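软抓取课程项目报告：同一只两指夹爪，两种控制方式，两个相机位置

组员：Subira Kimaro，Xiomara Kowalczyk
项目周期：8 周（含一周等快递）

一、题目是怎么变小的

开题时我们的题目叫“面向农产品分拣的多模态自适应柔顺抓取系统”。老师看完，在“系统”两个字上画了个圈，旁边写：先抓起来一个再说。于是题目逐周缩短，到第三周已经变成现在这样：把一个又小又软的东西从桌上夹起来，放进一只碗里，不捏坏，不掉出去，比较两种控制方式谁更靠谱，再顺便看看相机放在哪里更合适。

题目缩短以后，工作量并没有跟着缩短，这一点我们在第四周才发现。

选软而小的物体，理由很朴素：之前几届同学大多抓方块，方块非常配合，位置偏一点也能夹住，力大一点也不喊疼，做出来的成功率很好看，可是两种控制器放在一起几乎分不出高下。草莓就没有这么好说话。它一头大一头小，还带着一圈叶子，放下去以后朝哪边歪全看它自己的意思。小番茄会滚。包着塑料纸的软糖介于两者之间，会变形，但是不会流汁，因此成了全组最喜欢的测试对象，消耗也最快，其中有一部分消耗与机械臂无关。

二、设备和要比较的东西

机械臂是实验室现成的，我们没有改动。末端装一只两指平行夹爪，两根手指同步开合。指尖的垫片我们买了 Flulex 的软垫，连同备用件和一根转接线，一共花掉 2,680 元，基本等于全部预算。软垫到货的时候，盒子里有一张写着“开箱即用”的卡片，我们用了两天半才用上，原因是孔位差了一点点。卡片现在贴在工具柜上。

控制这边比较两种方式：

甲：位置控制。由 Trindetti 控制器下发一个目标开口宽度，手指合到那个宽度就停。宽度按物体类别预先填在表里。优点是简单，缺点是表里那只草莓和桌上那只草莓往往不是同一只。

乙：限力控制。由 Mapplebeck 控制器驱动，手指一直合拢，直到估计的夹持力达到阈值再保持。力是从电机电流推算出来的，我们没有单独的力传感器（见预算）。

两台控制器的指令接口完全不一样，Xiomara 写了一层转换，让上层程序以为自己在跟同一个东西说话。这层转换叫 Drarbridge，原本想打的是另一个词，打错以后已经提交进仓库，改名要动十几个文件，最后决定让它成为一个正式的名字。报告后面凡是提到 Drarbridge，都指这个转换层。

相机也比了两个位置。一个在高处朝下看桌面，夹爪、物体和碗能同时进入视野；另一个固定在工作区旁边，角度斜一些。定位程序每次只用其中一路图像，另一路只记录。两路同时用当然更好，我们写在开题报告里了，然后它就一直在开题报告里。

三、实验安排

每种控制方式，每类物体（草莓、小番茄、软糖）各做十五次，合计 90 次抓取。每次流程相同：

1. 人工把物体放在桌上划定的区域内，朝向随意。
2. 碗放在另一处，每做完一组挪动一次位置。
3. 程序拍一张图，算出物体中心和夹取方向。
4. 手臂下降，夹爪闭合，抬起，移到碗上方，再下降一点，松开。
5. 人工检查物体表面，记录结果。

结果分四档：放进碗里且外观完好；放进碗里但有压痕或破皮；中途掉落；根本没夹起来。最初还有第五档“情况复杂”，第一天下午有一半的记录都落在这一档里，我们只好把它取消，逼自己做判断。

“外观完好”由两个人分别看，意见不同就记差的那一档。Subira 对草莓的要求明显比 Xiomara 严格。我们没有办法校准她们两个人，只能保证每一组都是同样的两双眼睛。

实验过程中一共存下 1,402 组图像和关节数据，包含调试时的废数据。哪些是废数据，文件名里没有写，这是我们花时间最多的一个教训，后面再说。

四、控制方式的比较

先说软糖。两种方式都没有什么问题，位置控制甚至更快一点，因为它不需要等力的估计值稳定下来。软糖的包装纸偶尔会粘在软垫上，松开以后它挂在一根手指上犹豫片刻再掉下去，多数时候掉进碗里。我们试过让夹爪松开以后轻轻抖一下，效果不错，但抖动的幅度设大了一次，软糖飞到了隔壁组的键盘旁边，之后抖动功能被默认关闭。

小番茄开始拉开差距。位置控制的宽度表是按中等大小填的，碰到偏小的，手指合到位了，中间还留着一条缝，手臂很认真地夹着空气走完了全程，走到碗上方，郑重地松开。程序认为这是一次成功。我们后来加了一步闭合检查：抬起之后再读一次开口宽度和电流，如果完全没有阻力就报失败。这个检查加进去以后，位置控制的“程序成功率”降了一截，和人工记录终于对得上了。

碰到偏大的小番茄，问题反过来。位置控制不管三七二十一合到表里的宽度，软垫吸收了一部分，剩下的由番茄承担。限力控制在这里稳得多，大的小的都能夹住，压痕很少。

草莓最能说明问题，也最难写进表格。夹在中段，两种方式都可以；夹到叶子一端，手指之间隔着一层会打滑的叶子，限力控制会觉得力已经够了，可是抬起来以后草莓慢慢往下溜，手臂一加速就掉。位置控制此时反而常常能夹住，理由不太光彩：它夹得比较狠。掉下来的草莓是完好的，没掉的草莓有两道印子，究竟算谁赢，我们讨论了整整一个午饭时间，最后决定两个指标分开报，不合成一个总分。

限力阈值我们调过三轮。第一轮太小，什么都夹不牢；第二轮太大，和位置控制没有区别；第三轮取中间，得到现在的结果。三轮调参听起来像科学方法，实际操作是 Subira 改一个数，Xiomara 看着草莓皱眉，然后再改一个数。如果重新来一遍，我们会先用一个有弹性的假物体把电流和力的关系标出来，再碰真东西。

还有一个原先没想到的因素是速度。限力控制在闭合速度高的时候，电流的峰值有一部分来自手指自身的惯性，控制器误以为已经碰到了东西，提前停住。把闭合速度降下来以后这种误判少了很多，代价是每次抓取都慢得像在思考人生。演示当天有同学问我们程序是不是卡住了。没有卡住，它就是这个速度。

五、Drarbridge 的问题

转换层本身不长，难处在于两台控制器对“完成”的理解不同。Trindetti 控制器在手指到位以后返回完成；Mapplebeck 控制器在收到指令以后就返回完成，意思大概是“我知道了”。前两周我们看到的现象是：用乙方式时，手臂总在手指还没合拢的时候就开始往上抬，动作非常潇洒，什么也没拿。

我们先怀疑相机标定，重新标了一遍；又怀疑软垫太滑，拆下来擦了一遍；最后在某个星期三晚上把两边的返回消息打印在同一个窗口里，看了不到一分钟就明白了。修改只有三行：不再相信返回消息，自己轮询开口宽度，连续几次没有变化才算完成。

建议后来的同学，把两种设备接到同一个接口之前，先列一张表，写清楚每条消息在对方那里到底是什么意思。我们这张表是在修好以后补的，它写得很漂亮，完全没有派上用场。

六、相机位置的比较

高处的相机看物体和碗的相对位置最直观，白桌面上放红色物体，分割几乎不用调。麻烦出在手臂下降以后：夹爪和腕部挡住了要抓的东西，最需要看清楚的时候恰好看不清楚。因为我们只在开始时拍一张图定位，遮挡对定位影响不大，但是想用图像检查有没有夹住，高处这一路就得挑时机。

侧面固定相机的好处是位置不动，标定一次可以管很久，碗的边缘和影子也都在视野里，抬起以后物体离桌面多高大致能看出来。坏处是斜着看，靠近画面远端的误差大，同样一个像素的偏差，到了远处就够夹爪落在草莓旁边的空地上。

影子单独说一句。桌面是白的，影子是灰的，按理说颜色分割不会受影响。但是碗是半透明的浅粉色，和影子连在一起以后，早期版本的程序会把碗的中心往影子那边挪一点。挪得不多，刚好够让小番茄磕在碗沿上。后来碗改用边缘拟合来找圆心，问题基本消失。换一只不透明的碗也能解决，而且只要五秒钟，我们是在写完边缘拟合之后才想到的。

另外，红色阈值这件事没有想象中可靠。草莓有一侧偏粉，叶子又是绿的，只按红色分割时，算出来的中心会偏离叶子那一头。对我们来说这反倒是好事，因为夹取点本来就该避开叶子。我们在代码注释里把它写成了“设计如此”，老师在旁边打了个问号。
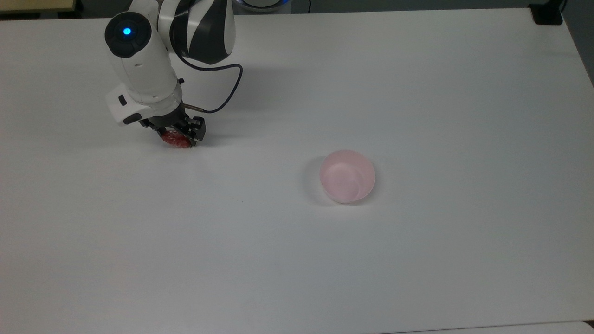
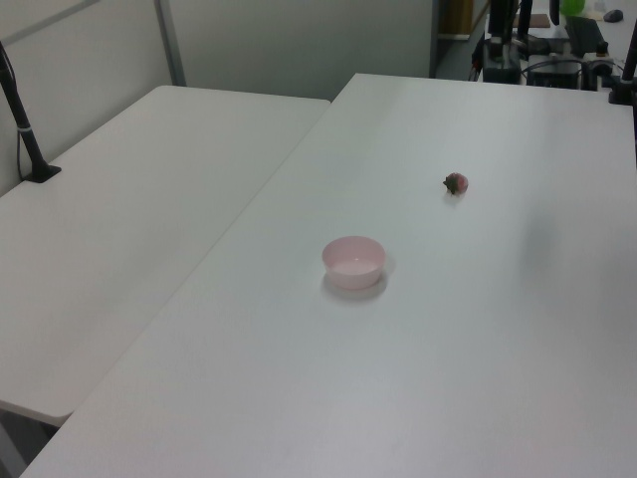
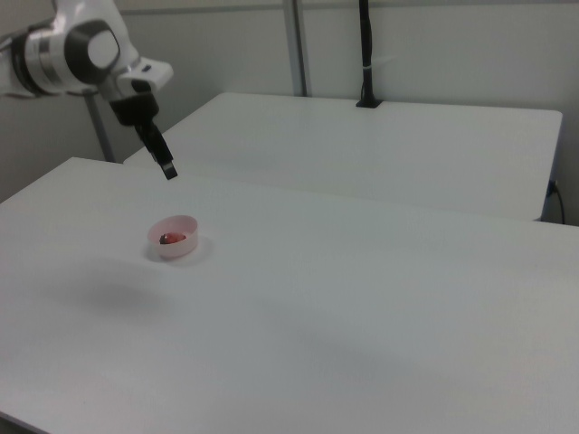

七、没有做完的部分

两路图像融合没有做。现在的程序里有一个开关，打开以后会同时读两路，然后把其中一路扔掉。

自动判断压痕没有做。试过比较抓取前后的照片，结果最显著的差别永远是物体的朝向变了。要做的话，需要把物体转到固定角度再拍，那样又得再抓一次，再多一次压出印子的机会。

混合控制做了一半。思路是先用位置控制快速合到一个偏大的宽度，再切换成限力慢慢收紧，这样速度和力度可以兼顾。单独跑两段都正常，连起来时 Drarbridge 需要在中途换控制器，换的一瞬间手指会松一下。对软糖没有影响，对小番茄影响很大。要彻底解决，应当在同一台控制器里实现两段，我们只在 Trindetti 那边读了文档，读到需要升级固件的那一页就到期末了。

八、给接手同学的说明

数据在组内硬盘的项目目录下。1,402 组里面，正式的 90 次抓取对应的编号已经另外整理成一张表，请以表为准，不要看文件名。文件名里带“最终”的有四批，其中最后一批叫“最终真的”，那一批是测试灯光用的。

碗和物体的摆放区域在桌面上没有永久标记，我们每次用胶带贴好，做完撕掉。尺寸写在实验记录本第一页，记录本是蓝皮的，和另一组的蓝皮记录本长得一样，封面写着他们组名的那本不要拿。

软垫用一段时间以后会变滑，尤其是夹过破皮的草莓之后。用湿布擦干净，晾干再装。每次拆装以后都要重新记一次手指完全闭合时的读数，否则位置控制的宽度表整体会偏，偏的方向我们两边都遇到过。

限力阈值不要直接照抄我们的。它是配着现在这副软垫和现在这个闭合速度调出来的，换了任何一样都请重新调，调的时候先用软糖。

水果建议当天买，大小挑得杂一点。我们第一次买的小番茄个头太整齐，位置控制的成绩好得让人起疑，第二次换了一家店，它就恢复正常了。

九、分工

Subira Kimaro：夹爪与软垫的安装，限力阈值调试，抓取实验记录，报告第三、四部分。

Xiomara Kowalczyk：Drarbridge，相机标定与定位程序，数据整理，报告第五、六部分。

其余部分共同完成。采购水果由两人轮流负责，发票还差五月份的一张，找到以后会补交给老师。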